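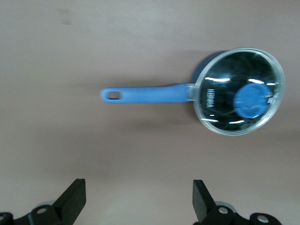
Small saucepan, blue handle. It made the move.

August 21, 2023

I have been in the apartment for seven months now, and a few people have asked how it's going, so I'm going to write it down once and send them the link.

For anyone who hasn't kept up: in January I moved out of the house on Plumby Road and into a one-bedroom on the third floor of a building in Standau. The house had three bedrooms, a garage, a basement and a yard I mowed for twelve years. The apartment has a bedroom, a bathroom, a kitchen that opens onto the living room, and a storage cage downstairs that's a little bigger than a phone booth. The rent is $1,695 a month, heat included. I'm putting the number in because it was the first thing my brother asked and I assume everyone else was being polite.

I didn't have to move. The house was paid down pretty far and nothing was wrong with it apart from the roof, which had maybe five years left. I had been living in the kitchen and one bedroom for a long time and heating the rest. Last fall I went into the back bedroom to look for a lamp and found a spider plant in there that I had forgotten I owned. It had been dead a good while. I called a realtor the next week.

The selling part was quick and not very interesting. The sorting part took all of the fall. I started in the basement, which I'd tell other people not to do. Everything in a basement is there because you couldn't decide about it the first time. I'd go down after dinner, open a box, sit on the steps reading old phone bills, and come up at ten with one bag of trash. After a few weeks of that I switched to the garage. Garage things are easier. You either want the ladder or you don't, and I was moving somewhere that has a super with his own ladder.

My cousin Senan Noonan came over for a weekend to help with the furniture. He wanted to list everything online and get a fair price for it. I wanted it gone. We compromised, and he listed the dining table, the good dresser and the snow blower. The snow blower sold in an hour. The table took until December and I ended up driving it to the buyer myself, forty miles each way, for sixty dollars. The dresser he took home. Looking back I think he wanted the dresser from the start, and he could have just said so.

Books were the hardest. I had them in every room, including a shelf on the landing that you had to turn sideways to get past. I kept the ones I knew I'd read again and the ones with somebody's writing in them. The library took most of the others for their sale. I have since bought back one of my own books at that sale, a history of canals, for a dollar. I was glad to see it.

I used Kasten for the move, a two-truck outfit from the other side of the river, and they were fine. They charged by the hour, they showed up when they said they would, and the only thing broken was a mirror I didn't care for. It was sleeting that morning. The older of the two movers put cardboard down on the hall floor before he carried anything in, without being asked, and I have recommended them to two people since on the strength of that.

Then there's Taltier. Taltier is the self-storage place out past the highway, and I rented a unit there for the things that didn't fit and that I wasn't ready to let go of. I paid $81 a month for it. I told myself it was for three months. It was six. In that whole time I went out there twice, once to get a winter coat and once to look for my father's level, which turned out to be in the apartment all along, behind the coats. In July I emptied the unit. The armchair went to my neighbor's son, the boxes of slides went to my brother, who has a scanner, and the rest went to the dump. I should have skipped the unit. If you're in the same spot and somebody tells you a storage unit gives you time to think, I can only say that I didn't do any thinking.

What I miss, in no order. A door that opens onto outside. I used to drink my coffee on the back step in any weather over freezing, and now I would have to take an elevator to do that, and put on shoes. I miss the basement in July, when it was the coolest room in the county. I miss being able to run the drill at night. The lease says quiet after nine, and the man downstairs takes the lease seriously. I don't blame him - I could hear him sneeze the first week, so I know what he can hear.

I don't miss mowing. I thought I might.

The kitchen has worked out better than I expected. It has one drawer deep enough for pots and two cabinets, so I had to be strict, and I gave away most of the cookware along with the big roasting pan that came out once a year. I cook about the same things I always did. Soup, eggs, beans, a chicken when there's somebody to share it with. There's a grocery store on the corner, and I go every other day with one bag where I used to drive out and fill the trunk. I waste a lot less. I also buy more pastries than I used to, since I walk past them every other day.

The laundry is on the ground floor, four washers and four dryers, and you load a card at a machine by the mailboxes. Early morning is the best time. There's a woman from the second floor who is usually down there then too, and we've gotten into the habit of talking through the rinse cycle. In twelve years on Plumby Road I knew the people on either side of me and the family across the street, and that was it. I know more people here than I did there and I haven't made any effort. You stand next to them waiting for the elevator and eventually somebody says something.

The walk to work is 30 minutes if I go by the river and less if I cut through the bus station. I drove before. I've kept the car so far, but it sits in the lot behind the building most of the week, and the insurance is due in October, and I'll probably decide about it then. There's a bus if it rains, the 44, and it runs close enough to on time.

Money, for those who are curious. I'm spending a bit less each month than I did on the house if I count taxes, oil and the insurance, and a bit more if I only count the mortgage. My brother thinks I should have waited for a better price. He may be right. I would have spent the time waiting with the same house and the same roof.

Sound took the most getting used to. A house makes noises you know. The first month here I woke up at every one of them - the elevator, the pipes, somebody's alarm clock at five - and I lay there working out what each one was. By March I'd stopped. When I stayed at Senan's in June, out where he is with no road nearby, I couldn't sleep at all and ended up reading one of his fishing magazines in the kitchen until it got light.

I signed for a year and I expect to sign again. There's a two-bedroom on the fifth floor coming open in the fall with a view over the river, and the super mentioned it to me twice, I think as a favor. I went up and looked at it. It's a nice apartment. I'd only fill the second bedroom, so I said no thanks.

If you come to visit, the couch folds out. Park behind the building, not on the street, and press the buzzer long enough that I can hear it over the radio.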